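1/ OK, small kitchen thread, because I moved into a 400 square foot apartment in September and I have opinions now. Mostly about counters and how fast they disappear.

2/ My old place had a pantry you could walk into. The new one has a single cupboard and it sticks. First week I kept buying rice because I couldn't see the rice I had (three bags, people).

3/ My friend Oriana Lagos has lived small for 10 years and she gave me one rule: only daily stuff lives on the counter. Everything else has to earn a shelf. I fought her on the stand mixer and lost.

4/ What stayed out: a basket and the microwave. I thought I'd hate looking at them all day and I really don't! 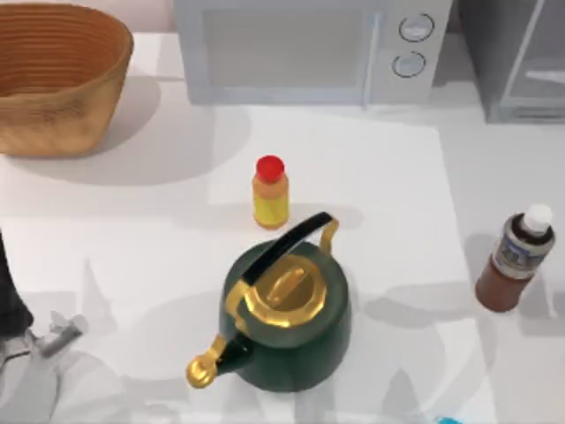

5/ Bread is the big one. I used to bake every weekend, now I do a half loaf and freeze slices with parchment between them. Takes up less room than a bag of peas and the toast is great.

6/ Spices! I got rid of the rack and decanted everything into tiny tins stuck inside the cupboard door. Yes, I labeled the cumin wrong. Yes, there was cumin in the French toast – we ate it anyway.

7/ I also quit buying gadgets with 2 jobs, one of which they do badly. Same goes for buttons. Give me a dial I can turn half asleep and I'm happy.

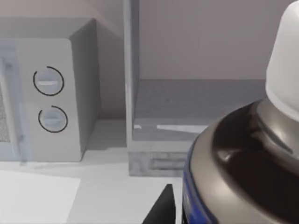
Image credit: Kheri Athumani / Meireles

8/ Dishes: wash as you cook, no exceptions. I have one good pan and it goes straight from the stove to the sink to the hook. My podcast time has gone way up.

9/ Things I still miss: a full-size cutting board, room for two people to chop at once, and my big soup pot, currently living at my mom's. She's using it more than I ever did.

10/ Next thread will be the closet, if I survive it. Send me your freezer tricks in the meantime – I've got half a drawer left and a lot of chili.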